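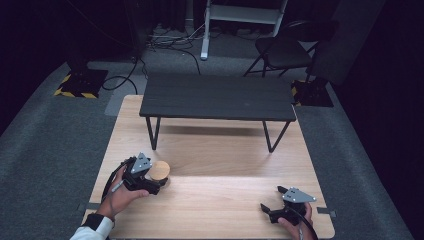
Quick one tonight, lab report due at 8 am and I haven't started the discussion part. But I said I'd keep this blog going through the whole semester so.

Club update. We are on the stacking task. Still. The idea is simple enough to explain to my mom: pick up a small round wooden piece, put it where it goes, do it again. Do that enough times with the hand-held grippers and then train on what got recorded. Last semester's group did cups, and we said cups were too easy. Ha.

The target is 300 good demos by the end of May. Good meaning no drops, no weird pauses, no bumping the table. I had a bad streak early in the week where every single one of mine got tossed. Turns out I squeeze too fast. The piece kicks sideways when you close on it off center and then you're chasing it across the wood, and the chasing gets recorded too. Slow close, wait a beat, lift. I wrote SLOW on the back of my hand and it helped more than the practice did.

Right hand is the one I keep forgetting. It's supposed to hang out near the table, jaws open, ready for the handoff. Mine drifts. You get focused on the left and then look over and the right has wandered off toward your knee. Watched some of my own playback and it's embarassing, like a dog that saw a squirrel.

Other stuff, no order:

Cables. Route them down and toward you before you start. If the loop gets over the table edge it tugs just as you let go. Lost a whole run to this.

Tape. Stay between the tape marks at the front of the table. Don't peel them up. Somebody peeled one up last month and we spent an evening arguing over where it had been.

Knees. Bring something to kneel on, the carpet is thin. I've been folding up my hoodie.

Big news (to us) is we signed up for the Rillow Challenge. It's a small regional thing, student teams only, two arms, tabletop tasks. You get the task list beforehand but not the layout. Entry was cheap and we have 2 slots, so we're splitting into a stacking team and a sorting team. I'm on stacking obviously. The sorting people are smug because their policy already sort of works. It works on their table with their lights. We'll see.

Team name is Kerness. Not going to explain it, it was a long night and there was a typo on a whiteboard and now it's on the form and can't be changed.

Money. The engineering school gave us $1000 for the year and it's basically gone, most of it on parts and a replacement controller board after the first one cooked. We asked Basell, the machine shop across from campus, if they'd help with brackets and they said yes if we put their name on the shirts. So we need shirts now. Which cost money. I did point this out at the meeting.

Training side. First try was with just the early demos, a bit over half of what we need, and the arm went to the right place, closed on air, and lifted nothing very confidently. Did it over and over. Second try we cut out all the demos with hesitation at the grab and it got the piece maybe one time in three? Nothing I'd show anyone. But the reach looks so much smoother. Less like a crane game. We're running it again over the weekend with everything we have, on the shared machine, if the vision class isnt hogging it.

There was a long argument about whether more data or cleaner data. One side wants to go to roughly 2000 demos, take everything, let the model figure it out. The other side (me, my knees) wants fewer and better. We settled on getting to the original number first and then fighting again.

Things I still need to do this week: relabel the files from the night I named everything "test", fix the script that skips the last episode in every batch, email Basell the logo size, ask about keys to the room after 9 because we keep getting kicked out right when it's going well. Also eat a vegetable.

If you're at school here and want to try it, come by, evenings after 6. You don't need to code. You need steady hands and a high tolerance for doing the same thing again. First-years especially, we lose a lot of people to graduation and I'd like someone around who knows where the files are.

Ok. Lab report. Will post the next training results when we have them, good or bad.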